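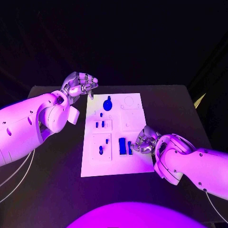 The board and its blue pieces, under purple light.

Toy makers love a white board with blue parts on it. It looks tidy, it photographs well, and parents assume it teaches something. I have my doubts. Rosalind Halvorsen has sold the Pendby line since May and swears by the knobs. "Kids stay with it," she told me. For how long? She couldn't say. My nephew gave a similar board one afternoon, then went back to the kitchen drawers, which have knobs too and cost his mother nothing extra.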